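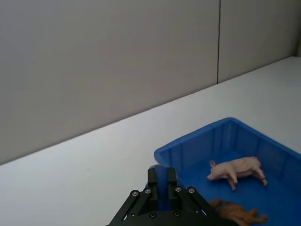

Ticket 3202, opened Monday by Everaldo Dantas. Component: Cluser grasp scoring, wrist view. The method gives a score to every region where it believes an object begins, and then we take the best one. In the Rezende test set it works well, but with the blue tray the best score falls on the ribs of the side wall and the pink pig comes only second. The pig lies on its side on the tray floor and is fully in view, so I expected it to win easily.

What I tried:
Raised the iteration limit to 2000. No change.
Masked the gripper fingers. The brown animal at the bottom got a better score, the ribs stayed first.
Trained again with 40 extra frames from Plellwood, plain trays only. Slightly worse.

Reply, Drullia support: please send the edge filter width.

Everaldo: it was 3, the default value. I set it to 11 and the ribs are now merged into one region with a low score. The pig is first. I did not yet check if small objects are lost with this width, so please keep the ticket open until I repeat the February baseline.

Status: waiting for reporter.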